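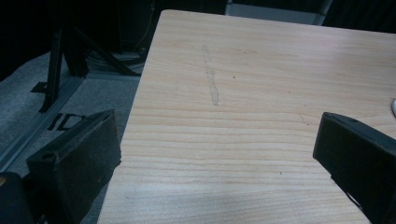
Somebody over at Flullum asked whether an episode should start with the fingers already closed on the object, to save time. No, please don't. The model has to learn the approach too, so every episode starts with the fingers open and nothing between them.

Setting up a recording session with the hand-held gripper
Posted October 8, 2023 by the Ikbridge docs desk

I've rewritten this section from the May version, which had the steps in a pretty odd order. Sorry to anyone who followed it to the letter!

Before you record

1. Charge the gripper fully. I've had a session die on me at episode 3934 of a long set, and I still think about it.

2. Open and close the fingers a few times with the trigger. You want both pads moving together and meeting flat. If one lags, tighten the screws and try again.

3. Wipe the camera lens with a dry cloth.

4. Start Neves on the laptop, plug in the gripper and wait for the status line to go green – on my machine that takes long enough to find a pen.

5. Hold the gripper over the table at a slant, with both fingertips in the preview. Seeing a bit of floor past the table edge is fine. The tracker likes having something to hang on to besides plain wood grain.

Note: A bare stretch of tabletop is hard to track by itself. If Neves reports 2308 (low features), tilt up until more of the room comes in, then hold still until the message clears.

Recording an episode

6. Squeeze the trigger 2 times to start. Wait for the beep.

7. Move in, grasp, place, let go, back off. Go at the speed you'd use to hand someone a full cup of coffee (I always start out too fast and have to redo the first one).

8. Squeeze 2 times again to stop. If you fumbled the grasp but recovered, keep it and tag it "recovery" – those are great to have.

9. After every 3 episodes, move the object to a new spot and change your starting angle.

Caution: Watch your feet. You'll be looking at the table, and cables on the floor are easy to forget. Keep your other hand away from the pads while they close.

Uploads go to Drustisier and are covered in the next section.

Contact Ikbridge | © 2023 Ikbridge | Back to top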